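Workshop notebook > Room moves > Corner office

Search entries Go Clear

July - desk refit, Clolton side, entry starts 14.10

Continued from the bench page. Desk confirmed as staying. The Ulter top has a shallow bow along the long side, 2 mm at worst under the straight edge, and this is within what the frame will pull down once the fixings are nipped up. No packing needed.

Leg fixings: M6 throughout, four per leg. Old thread lock cleaned out with a tap run by hand. Two inserts in the underside had turned in the wood when the old screws were withdrawn. Both drilled out, plugged, left overnight and refitted 13 mm inboard of the original holes. The plate slots allow for this, so the leg position is unchanged.

Floor is carpet tile on a raised deck. Level checked corner to corner with the long level. The fall is towards the window, roughly 40 minutes' worth of shimming if done properly, so adjusted on the feet instead. Feet are now wound out unevenly. Anyone moving the desk should mark which leg is which first, or the whole exercise has to be repeated.

Torque: hand tight plus a quarter turn. Do not use the driver on these. The inserts will turn again.

Squeak on side load remains after tightening. Traced to the joint between leg and cross rail, not to the top. Tried wax at the joint face, small improvement only. Next step is a low strength retaining compound on the rail screws, left for the full cure time before the desk is loaded.

Materials used so far:
M6 x 16 screws, from the Guérin tub
Hardwood plug, offcut
Wax stick
Masking tape for marking

Packaging. The Lusano order came in more cardboard than the contents justified. Flat pieces go to the baler, anything with a sound base is kept until the room is finished. Cut the tape along the seams before folding. Tearing it takes the face off the board and the baler people then refuse it. Keep the delivery notes, stores wants them against order line 119.

Clearance between desk and chair is tight at this end of the room. With the chair pushed back there is enough space to kneel at the far leg, but only from the one side.

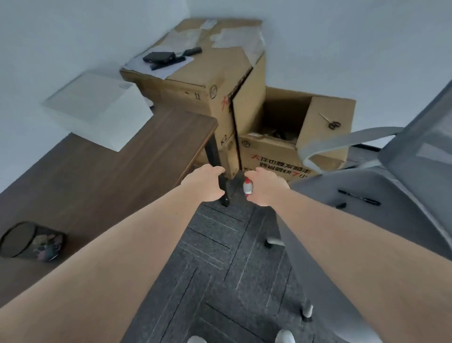 Notebook 7, p. 200

Far leg, black metal, held in the left hand with the red-capped bottle alongside it in the right. Marker left on the chair seat with its cap off, scissors on the flap of the open box. Both to go back to the tool tray, and the pen to be tested before it is used for marking legs. The taller box at the back is split down its height and is not worth keeping. Clear the black item and the cable off the top before it goes to the baler.

Still to do: waste bin by the desk to be emptied, cable route along the wall, recheck level with the desk loaded. If the feet have settled, readjust at the window end only.

Stopped 16.30.

Related entries
Threaded inserts in solid tops - removal and refit
Carpet tile lifting, corner office
Chair castors - replacement sizes
Baler rules for mixed board
Wax or compound - notes on squeaking joints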